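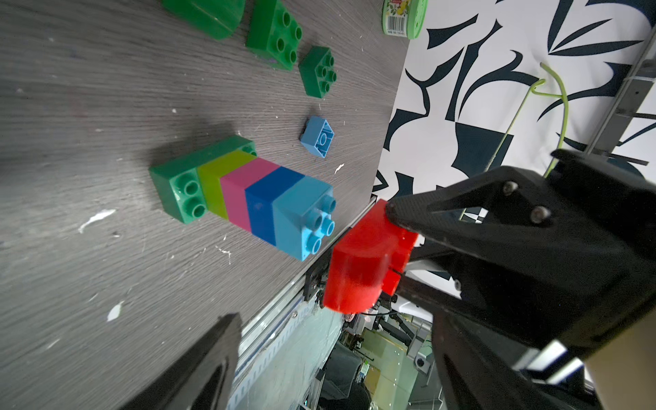
We use cookies to keep you signed in. Accept / Manage

Ticket 3524 - Label printer drops jobs, Deltdale shop
Last updated Monday, 16:40
2 min read

Reported: Senel printer in the back office prints the first few price labels then stops. Light goes amber. Queue says "sent" but no labels come out. Toy aisle relabel is held up, 800 labels still to do before the sale.

09:15 - Turned off and on. Printed 12, stopped again. Same amber light.

09:40 - Swapped the roll. Old one was the 300 size from Gididcombe, new one is the same make. No change.

10:05 - Cleaned the print head and the gap sensor. Lot of glue on the roller, got most of it off. Test page fine. Real job stopped at label 14.

10:50 - Sent the same file from the till PC instead. All fine, 40 in a row. So not the printer?? Going back to the office PC.

11:30 - Office PC still on the old driver. Looks like the update in January never went on. Removed it, restarted, put the new one on. Had to do it twice, first time it picked the wrong port.

11:55 - Better but slow. Pause between every label. Ocampo (stock software) was set to send each label as a seperate job. Changed to one batch.

12:20 - Batch of 100 ok. Batch of 300 ok. Batch of 800 stops near the end, amber again.

13:45 - Buffer limit in Ocampo set to 3000, put it down to 1000. Full 800 went through on teh second go. First go was me leaving the lid open.

Workaround for other shops: keep batches to 300 untill the setting is changed.

To do: check driver on the Gididcombe PCs, same image so prob same fault. Order roller cleaner, we are out.

Status: open, watching til close of day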